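How to Put Together a Fruit Plate for Someone Resting in Bed

A plate of fruit is the easiest thing to bring to a person who is home with a cold or recovering from a procedure. It keeps for hours at room temperature and it needs no fork. I started doing this in October, when my neighbor Liudmyla Stetsiuk was off her feet for 2 weeks, and I have settled on a method that works.

What you need

One round plate with a raised rim
Two large oranges
Three small oranges or mandarins
A few bite-size round fruits, such as grapes or small tomatoes
A clean towel
A cotton sheet you don't mind washing

Step 1. Wash everything

Rinse the fruit under cool running water, including the oranges. Peel gets handled and then the same fingers touch the inside. Dry each piece with the towel. Grapes should come off the stem before you wash them.

Step 2. Prepare the bed

Push the duvet back toward the far end and smooth out a flat patch of sheet. A printed sheet is a good choice for this job, as small juice spots don't stand out much between laundry days. If the mattress is very soft, slide a tray or a large hardcover book under the sheet.

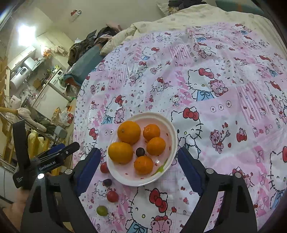 Step 3. Place the large fruit first

Set the two large oranges on one side of the plate, touching each other and the rim. They are the heaviest pieces and they hold everything else in place. Turn them until they sit without rocking. My plate came from Palstead and the rim is just high enough — a flat dinner plate will let an orange roll off as soon as someone moves a knee.

Step 4. Add the small citrus

Line the small ones up along the opposite side. Leave a gap down the middle.

Step 5. Fill in with bite-size pieces

Drop a grape or two into the gap. Don't heap them. Extras can stay on the sheet next to the plate while you decide which ones to use, and any that are soft or split should go in the compost.

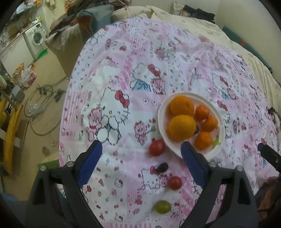

Large oranges on the left, mandarins on the right, and the loose pieces waiting beside the plate.

Step 6. Clear up

Move the plate to a nightstand when the person wants to sleep. Collect the loose fruit before you pull the duvet back up. Keep a small bowl within reach for peels and seeds.

Variations

Brunello Gatti, who reads this page, wrote to say he uses only mandarins for his father, whose hands are stiff. He starts the peel on each one with his thumbnail and leaves the rest on. For small children, cut grapes and small tomatoes lengthwise into quarters.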